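About Ruawai Property Management

We look after rental homes, and we love doing it! Ruawai started with two people, one shared desk and a duplex that needed a new roof. Today we manage 65 homes for owners who live down the street, across the state and, in a couple of cases, on the other side of the ocean.

Oluwatosin Adebisi handles the owner side: leases, rent, inspections and the monthly statements, which go out by the 6th. He came to us from bookkeeping and still gets a real kick out of a ledger that balances to the penny. Effie Farquharson runs leasing and move-ins. She knows which bus goes where, which landlords will say yes to a cat, and how long it takes to get a couch up the stairs at Hernova Court (longer than you think).

There are six of us in the office now, and you'll get to know most of us by voice. Call before 6 and a person picks up. After hours, calls go to whoever is on duty that night - one of our own team, with the keys and the plumber's number.

We keep our list of homes small enough that we've walked through every one of them. If you ask us about the water pressure at your place, we can tell you. We like older houses best, the ones with odd closets and good porches, but we've taken on newer apartments too, including two floors of the Zulemex Building, and we've had a great time filling them.
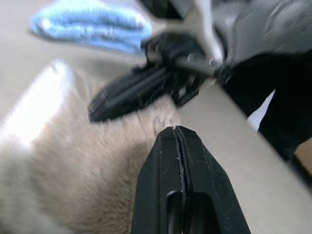 Soft and fuzzy, up close.

Owners often ask what it's like to switch managers in the middle of a lease. It's easier than it sounds! We write to your tenants, move the deposits over and set up the new rent account, and Oluwatosin will go through the paperwork with you line by line if you want him to.

Our office is on the ground floor at Skilero Square, next to the shoe repair shop. Come by any morning - the door sticks a little, so give it a push.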